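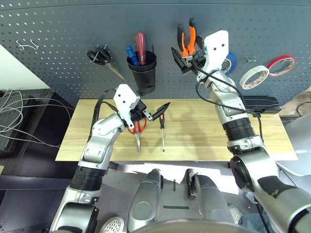

Chapter 3
A Place for Every Hand Tool

When I was learning the trade from Estela Ledesma at the old Baleo workshop, she wouldn't let me touch a saw until I could put my hand on the screwdriver I wanted without looking. It took me until September, and I grumbled the whole way! So please be patient with a chapter that begins with tidying up.

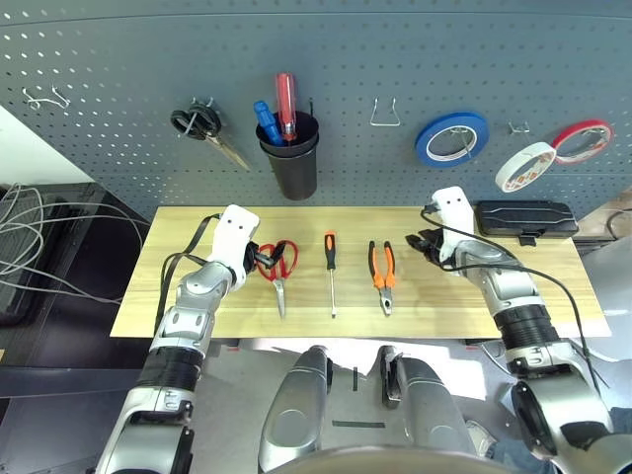 Figure 3.1 Pegboard above the bench, with scissors, screwdrivers and rolls of tape.

A pegboard is a friendly thing to work with – you can move a hook in a moment if you change your mind. Give pliers a hook of their own, and stand your screwdrivers in a cup, handles up.
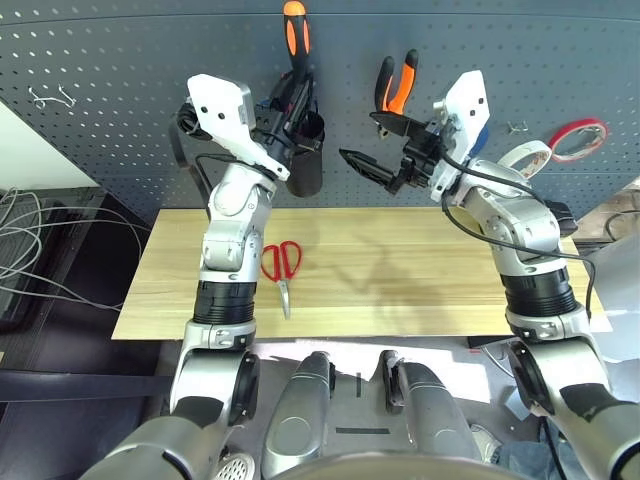
Keep the tools you reach for most at about elbow height, and let the tape hang off to one side. Then clear the bench, one tool at a time, starting with whatever lies nearest to you. Close scissors before you pick them up.
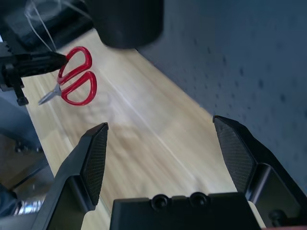
Figure 3.2 Red-handled scissors on the bench, blades closed.

Before you go on to Section 3.1, make a list of the hand tools you own and mark the ones you used last Saturday.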